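Sirkari two-arm kit, review data and notes
README, last touched 21st April

What this is
Recordings made while trying out the Sirkari bench kit, two arms, sold as a set by Bernel. Wagner Figueiredo did most of the driving. I did the notes, so blame me for gaps.

What's in the folder
213 recordings total. 199 usable, the rest are in /rejects with a one line reason each. Didn't delete them, some people want failures.
episodes/ one subfolder per recording
joints.csv in each, both arms, left columns first
notes.txt where I remembered to write one
setup/ our config files, copy them before you edit

Tasks
Pick up and place, handover left to right, fold a cloth. Also 41 recordings with nothing on the table, arms only, for checking rest poses and cable slack. Use those first if you're new to the kit. They load fast and theres nothing to get confused by.

Install
Clamp first, power second. The manual has it the other way round and the arm sags when the supply comes on. Run the center script for each arm, left then right. If it hangs at joint 2, pull the plug, wait, do it again. Worked every time for us.

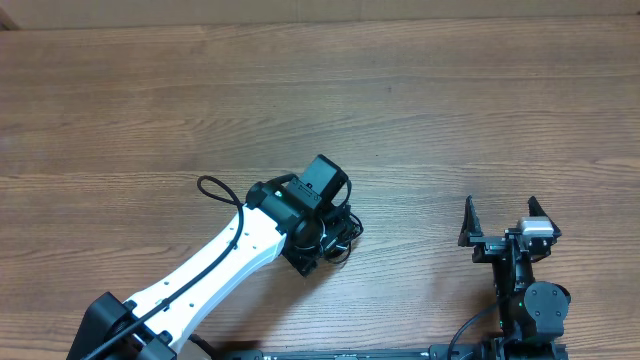 Cables are the weak point of the whole product. Supplied length is fine for short reaches, then it starts pulling at the wrist once you stretch out. We left more slack than the manual says and added a tie partway along. Stępień sells a longer set, have not tried it. Check connectors before each session, we lost a morning to one that had backed out.

Gripper: good. Closes evenly, holds a paper cup without crushing it if you drop the force setting to low. Default is way too strong. Handover was the hardest task, mostly timing, partly the driver getting tired.

Software is so-so. Logging tool drops the last line of joints.csv if you quit with ctrl-c. Use the stop command. Older recordings have this problem and I havent gone back to fix them.

Compared to the Iswood set: Sirkari is quieter and easier to calibrate. Iswood has the better manual by a mile. Price close enough that it didn't matter to us.

Known issues
- left and right swapped in a few early notes.txt, trust the csv
- timestamps are local time, no zone
- cloth recordings vary in length a lot

To do
Redo handover with the new firmware, maybe July. Send Bernel the joint 2 thing.

License
Free for research and teaching. Credit Wagner Figueiredo and link back to this page. Ask before reselling.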